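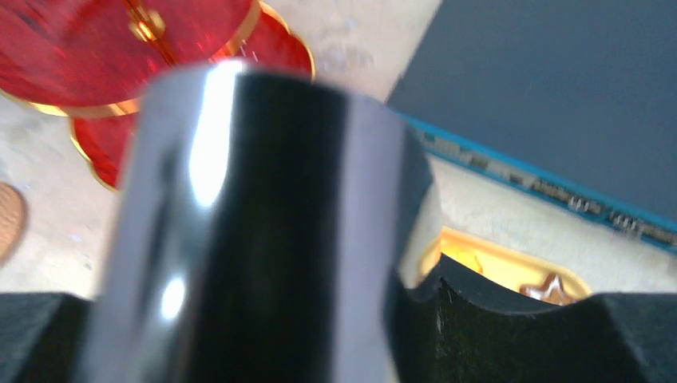

Konurley Oral History Project: Frequently Asked Questions

What is the project?
We record people talking about where they grew up, what their families did for work, and how they came to live in Konurley. The recordings are typed up, edited with the speaker, and posted as short first-person stories.

Who can take part?
Anyone who lives in Konurley now or lived here as a child. You don't have to be old. Our youngest speaker was 27.

Do I have to write anything?
No. You talk and we write. Most stories on the site were told to Ximena Ocampo or Leandro Ulloa, and their names appear under the title. If you would like to write your own, send up to 2752 words.

How long does a recording take?
Plan on one morning. We start at 11 and stop when you want to stop. Some people come back a second time after they have talked to a brother or a cousin and remembered more.

What will you ask me?
We usually begin with the house. What was it built of, who slept where, where did the water come from? After that we follow whatever you bring up. Li-hua Yau spent most of her session on the walk to school, and we left it that way.

Can I speak a language other than English?
Yes. Emiliano Echeverría records in Spanish. For other languages, please bring a relative who can interpret. Both versions are kept.

Can I change things afterward?
Yes. You get a typed copy before anything is posted. Cross out what you don't want. You can also ask us to change the names of people you mention.

What if I remember something wrong?
We don't check memories against records. If two people in a family tell it differently, we print both. Lautaro Ocampo and his sister do not agree about the year they left Durán, and their stories sit side by side.

Is there a printed book?
The first collection came out in May. We printed 200 copies and a few are left at the front desk of the Gamitz Building.

Do you take old letters or photographs?
We scan them and hand them back the same day. We can't store originals.

How do I sign up?
Leave your name and phone number at the front desk, or call and ask for Leandro.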